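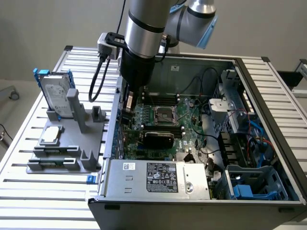
Iulian Ardeleanu wrote back that I should leave the drive out and try booting with a single memory stick first, so that's where I started on ticket 808.

Filed under: Desktops & Towers > Won't start

Okay, so! The Driltlow tower powers up, fans spin for 9 seconds, then it quits (same as in December, ugh). I've had the CPU and both green memory modules out, and the hard drive too, still in its blue caddy. Cleaned the contacts, reseated one module, no change. Swapped to the other one and got 18 seconds before it died, which I'm calling progress!

Next up is the power supply. I've got a spare from the old Bukero on the shelf, so I'll hook that up tonight and see if it stays on. Iulian, do you want the beep codes too? I wrote them all down.

Status: open, waiting on reply

Contact the help desk | Back to top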